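Home | Archive | Bench Notes | Parts | Contact

Selorstead two-finger gripper kit, first month

Posted Sep 21, 2026 by Socorro Palomino

Print this post | E-mail this post

The Selorstead kit is sold as a bolt-on replacement for a stock parallel gripper. I paid $316 for the gripper, the wrist camera bracket and one set of fingertips. Biditz sells a comparable unit for less, but without the bracket, and I wanted the camera at the wrist from day one.

Assembly took one evening. The manual is 60 pages long and four of them matter. The torque table is on the last of those, in small print. Thread locker is not supplied. Two of my linkage pins needed light filing before they would seat.

The driver connects over USB and shows up as a serial device. Rampersad, the control package Selorstead recommends, found it on the first try. Homing is slow. Position readback is good enough for my use, and the force limit is a single global value, so you cannot set a soft approach and a firm hold in the same move without sending two commands. The support desk says a fix is planned for November.

I logged 1,058 grasp cycles on a mix of kitchen items. Most misses were on round objects sitting on a plate. The rim limits how low the fingers can come in, and a grasp above the midline tends to push the object down and away. Tilting the wrist helps. The tilt also brings the arm housing into the camera view, and you lose a good part of the plate behind it.

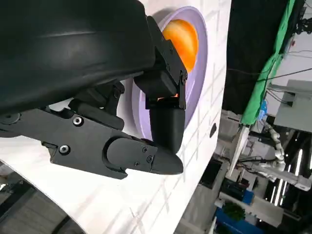 Wrist camera view, gripper beside the lavender plate.

The two silver hex-socket screws on the side plate are the ones to check first. Mine loosened twice in the first week - once enough to hear.

Wear on the tips is minor so far. Costell makes a softer pad that is supposed to fit the same mount. I have a set on order and will run the same cycle list with it before changing anything else.

Previous post | Next post | Back to top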